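Rules for Robots (They Didn't Get a Vote)

You have rules. No running by the pool, no feeding peas to the dog. Robots have rules too, and theirs are a lot longer.
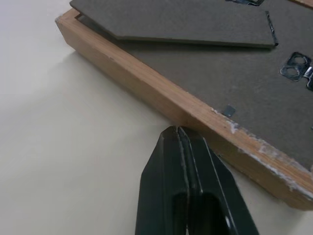 Most of the rules are written for the people who build robots and work next to them. A robot can't read a poster on the wall. It does what its program tells it to do, and if the program says "move left," it will move left even when your lunch is there. So people have to think about your lunch first.

Who writes the rules?

Big rules that lots of people agree to follow are called standards. Engineers, safety experts and people who use robots at work sit in a room and argue over words like "should" and "must." This takes ages. "Should" means it's a good idea. "Must" means do it, and no making faces.

Workshops add smaller rules of their own. At Hailu, a repair shop in Ondgate, a robot is learning to handle picture frames, and Muthu Bhat wrote the list that hangs by the door. It has 5 rules.

Rule 1: Know where the stop button is. Every robot has one, usually big and red. You should be able to reach it without climbing over anything.

Rule 2: Go slow near people. A robot arm that could zip across the table has to creep when somebody is close. Think of walking past a sleeping baby.

Rule 3: Squeeze gently. A gripper is a robot's hand, and it has no idea that wood can dent or that fingers can say ouch. Somebody has to set a limit on how hard it pinches.

Rule 4: Put soft or breakable things face-down only on a clean table. One crumb can scratch a picture. (This is also a good rule for people. People leave most of the crumbs.)

Rule 5: Write it down. If the robot bumps something, it goes in the notebook, even if it was a tiny bump and everyone would like to go home.

Anil Pai looks after the notebook. It has 400 pages, and one of them just says "bumped the table, table fine." He is very proud of that page.

Why practice so much?

Before the robot gets a new job, it has to do the old one over and over. The shop asks for about 700 practice tries, with a grown-up watching every one. Yes, that is as boring as it sounds – bring a snack, but see Rule 4.

Try it yourself

Pick a job you do at home, such as setting the table. Write three rules for a robot helper. Then ask someone to follow them exactly, without guessing what you meant. You may find the forks in a surprising place.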